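FILANCOMBE INSTITUTE FOR POLITICAL ECONOMY – MEDIA RELEASE
12/10/2024
By the Filancombe media desk
Print this page | E-mail this page

New paper asks who gets paid when markets work

Filancombe today releases Liberty and the Wage, a working paper on economic freedom and labour bargaining. Free to download. Funded by the Urkis Fellowship – no strings, no party money. 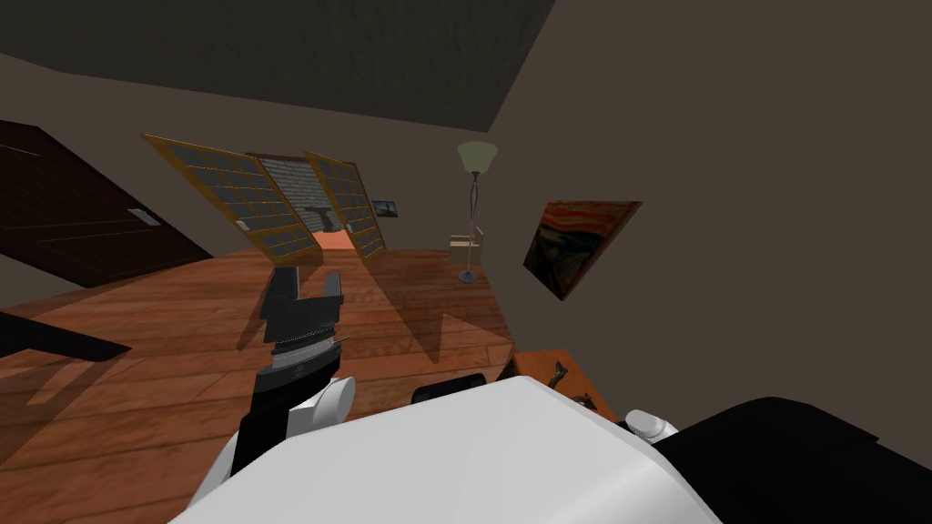 Yokoyama, replying for the free-market side, calls the paper fair on history and far too hard on contract. Property rights came first, the reply argues, and wage boards after. Both texts are published together.

The paper draws on 1,121 survey responses. Of those, 810 favoured open markets and a stronger safety net at the same time. Old left-right labels dont cope well with that.
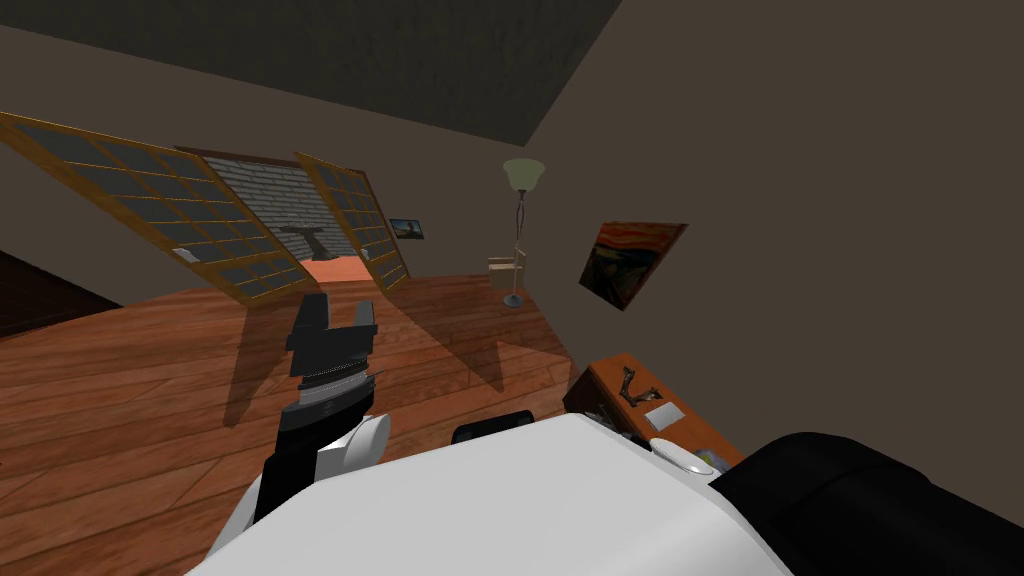 Classical liberals have always argued over who owns the gains from new tools. Ricardo worried about machinery, and added a chapter saying so. Chapter 7 takes up the same worry – put a black two-fingered gripper on the end of an arm and the question is still rent, wages and who holds the title. No forecast offered.

Responses are open until January. Limit of 700 words, plain language please.

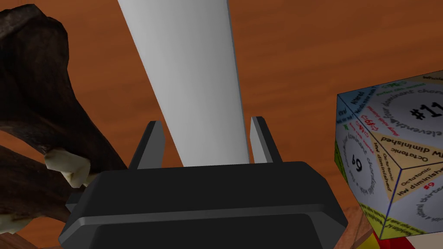

Gripper and white cylinder, computer rendering.

A public debate follows at Tritach Hall. Entry free, seats limited, doors open early.

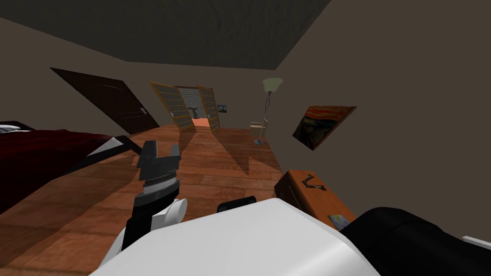 Household labour gets its own section, long overdue in this litrature. Unpaid work sits outside most theories of exchange, left and right. A robot arm over bedroom floorboards moves the argument indoors, where neither the market nor the state has had much to say. Comment welcome from all schools.

Media enquiries to the Filancombe media desk.

Print this page | E-mail this page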